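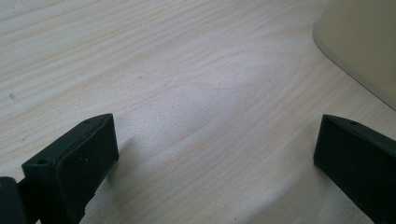
Jaws open over a pale wood tabletop, as seen from the camera on the grip.

Maglaya Hand-Held Gripper, Model 38

The Maglaya 38 is a two-finger gripper that a person carries and works by hand to record examples for a learning system. The operator does the task, the camera on the grip records it, and the recording goes into the training set. No robot arm is needed at the recording site. The same fingers fit the Maglaya wrist plate, so the arm that later runs the trained policy sees its own fingers much as they look in the recordings.

What you get

Gripper body with trigger, right- or left-handed
One pair of black fingers, fitted
Camera bracket (camera sold separately)
Charging cable and hex key
Printed setup card
Carry case

Fingers

The fingers are matte black on all faces. Shiny fingers throw highlights that move around when the operator turns their wrist, and our early test sets had a lot of that. Spare fingers are sold in pairs only. Please do not mix an old finger with a new one, as the contact faces wear and the jaws will no longer close evenly.

Finger position is logged along with the video. Run the open and close check on the setup card each time you change fingers, and again if the gripper has been dropped.

Recording

Hold the trigger fully open for a moment before each take. The software uses the open position as its starting mark. Then do the task at the speed you want the arm to learn. Going very slowly does not make better data, and the arm will copy the hesitation.

A session folder holds up to 100 takes. After that the software opens a new one with the next number. Takes can be marked bad from the thumb button without putting the gripper down. Bad takes are kept in the folder but left out of the export.

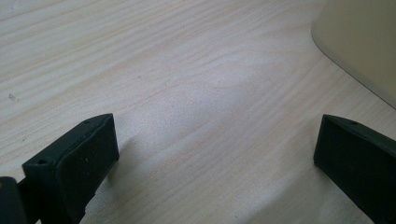

Open jaws with nothing held. Both fingers should stay in view for the whole take.

Work surface and light

Any steady table will do. Plain and patterned surfaces both work, and wood grain is fine. If you plan to run the arm in more than one room, record in more than one room. Daylight is usable, but the exposure should be locked at the start of the session so that reflections on the tabletop do not change the brightness in the middle of a take.

Leave everyday objects on the table in some of your takes. Priya Mahmoud's group at Kurnbridge recorded 1037 takes with the Model 38 on a sorting task and moved the background objects between sessions. Their setup notes are available from our support desk on request.

Compatibility

Wrist plate: Maglaya and Gamham arms. The Gamham plate needs the adapter ring, ordered separately.
Export: video plus a plain table of finger positions, one row for each video image.
Charge: nearly 3 hours of recording.

Ordering

Units ship from our Clekdale workshop. The left-handed body is back-ordered until April. For spare fingers, adapter rings or a loan unit, write to Fitriani Khoo in sales and give the serial number from the underside of the grip.

Page updated 8 January 2021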